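pantry shelf day, November 7, 2020. everything out on the table, dont ask about dinner

first up – tall green box, chinese label, wrapper all torn up at the top. tea? medicine? no clue

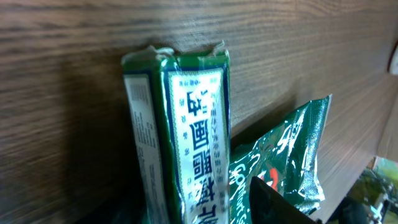
green box + shiny green packet. wrong way up, sorry

Pylyp says keep anything sealed. Pylyp doesnt have to close the cupboard door

next batch. snacks, little boxes, stick thing. the mesh basket is for stuff that goes back in, if it ever does

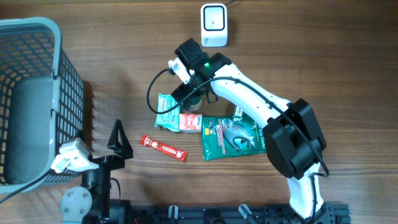 snack packet, red and white box, red stick, tin with the beige lid

16 things checked so far – tbc after coffe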